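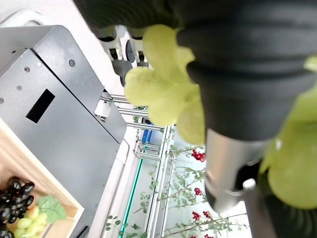
Pale green grapes, the fruit Raghda Zein bakes with most.

Raghda Zein is already talking about pastry when I sit down. She has baked for 18 years, the last six of them at Maltamen, and she still gets excited about a tray of fruit.

"People think grapes are for snacking," she says. "Roast them with a little thyme and they go jammy and sharp. I could eat them on toast every day!"

Her grape focaccia started as a way to use up leftovers. Ghada Karaki, who runs the front counter, put it out one February morning and it was gone before ten. "Ghada came back and asked where the rest was," Zein says, laughing. "There wasn't any rest."

She likes green grapes best – they hold their bite in the oven – and she salts them before they go in. Her grandmother did the same with figs.

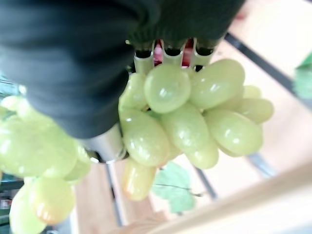 On teaching beginners

Zein's evening class takes 23 people, and she loves the noise of it. "Somebody always forgets the yeast," she says. "Fine, we make crackers! They're delicious crackers."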